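바나나

작성 2022년 8월 6일

예선 통과 기준은 540점. 우리 점수는 38점.
동아리방 문에 누가 그렇게 써 붙여 놨다. 떼지도 않았다. 뗄 시간이 없었다.

Rasisum배 학생 로봇 대회, 주방 부문. 3월에 신청할 땐 다들 축구 부문 가자고 했는데 내가 우겼다. 주방이 쉬워 보여서. 접시 놓고 과일 집고 끝. 그렇게 말한 사람이 나다.

팔 이름은 Ukier. 전 기수가 붙였고 뜻은 모른다. 물어볼 선배도 졸업했고.

"오늘은 바나나만 하자."
"어제도 바나나만 했잖아."
"어제는 못 했으니까."
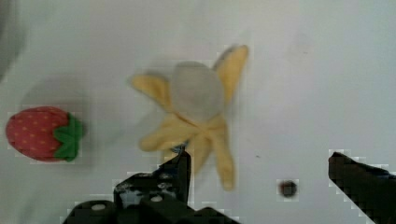 문제는 코드였다. 손가락을 닫는 타이밍이 늘 반 박자 늦었고, 후배는 밤새 고쳤다면서 눈도 못 떴다. 손목 화면을 들여다봤다. 하얀 상판 위에 딸기 인형 하나, 바나나 인형 하나. 손가락은 벌어져 있고 바나나는 번져 보였다. 노란 껍질이 사방으로 뻗어서 어디가 위인지도 모르겠고.
"딸기가 낫지 않아?"
"딸기는 24점이야."
"바나나는?"
"껍질 있어서 두 배."
그래서 바나나. 결국 돈 문제랑 똑같다. 대회는 다 그렇다.

후배가 엔터를 쳤다. 팔이 끼익 소리를 냈다. 기름칠 해야 되는데. 내일. 내일 하자.

상판 가장자리 쪽 연두색 그릇으로 팔이 내려갔다. 숨을 참았다. 옆에 있던 애도 참았다. 케첩은 접시 위에 누워 있고 파란 그릇도 그대로고, 아무것도 안 건드렸다. 이것만으로도 어제보단 낫다고 생각했다.

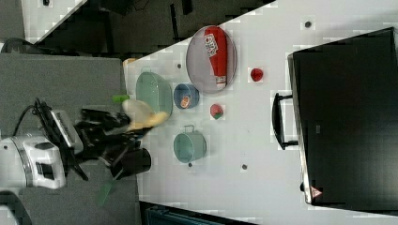

두 번째 밤

자정 넘어서 Arrieta 팀 영상이 올라왔다. 770점. 보지 말자고 해놓고 다 같이 봤다. 세 번 봤다. 걔네 팔은 소리도 안 난다.
"우리 축구 할걸."
아무도 대답을 안 했다. 나도 안 했다. 우긴 사람이 나니까.
라면 먹고. 다시.
닫는 값을 줄였다. 너무 줄여서 떨어뜨렸다. 다시 올렸다. 찌그러졌다. 인형인데도 왠지 미안햇다. 후배가 바나나를 주워서 손으로 꾹꾹 폈다. 먼지도 털어 줬다.
"얘 이름 지어줄까."
"지으면 못 집어."
무슨 논리인지 모르겠는데 다들 끄덕였다.

세 시쯤인가, 화면에서 눈을 뗐다가 다시 봤는데.
물려 있었다.
두 손가락 사이로 껍질 한 가닥이 내려와 있고, 하얀 속살은 위에 그대로 얹힌 것처럼. 소리를 지르려다 말았다. 떨어질까 봐. 소리에 떨어질 리가 없는데도.

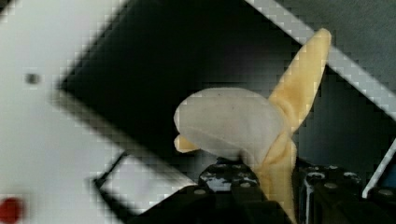 Ukier 손목 화면, 새벽. 물었다.

"숫자 적어. 빨리 적어."
"펜 없어."
"아무거나!"
후배가 손등에 적었다. 그 손등을 찍어서 단톡에 올렸다. 잘 안 보였다.

마지막 과제는 오븐이었다. 규정집엔 한 줄. 바나나를 오븐 위에 올릴 것. 왜 오븐 위인지는 Erkico 심사위원들만 알겠지. 바나나를 거기 왜 올려, 하고 옆에서 계속 중얼거렸다. 졸리면 원래 말이 많은 애다.

천장 카메라를 켜니까 상판이 소꿉놀이 같았다. 청록색 냄비, 오렌지 조각 든 파란 컵, 프라이팬에 걸쳐진 뒤집개. 이 앞에서 우리가 며칠을 운 거다. 진짜로 운 사람도 있고.
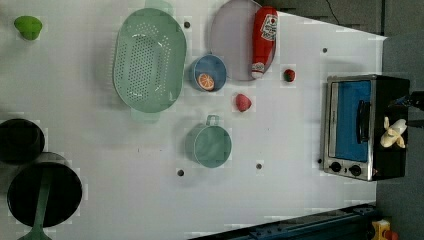
오븐 위의 바나나. 천장 카메라.

점수표는 아침에 계산하기로 했다. 후배는 의자 두 개 붙이고 벌써 잤다. 나는 문에 붙은 종이를 뗐다. 38. 접어서 주머니에 넣었는데 버릴 데가 없어서 그런건 아니고.
팔에 기름칠을 했다. 내일 하기로 했던 거. 이미 내일이었다.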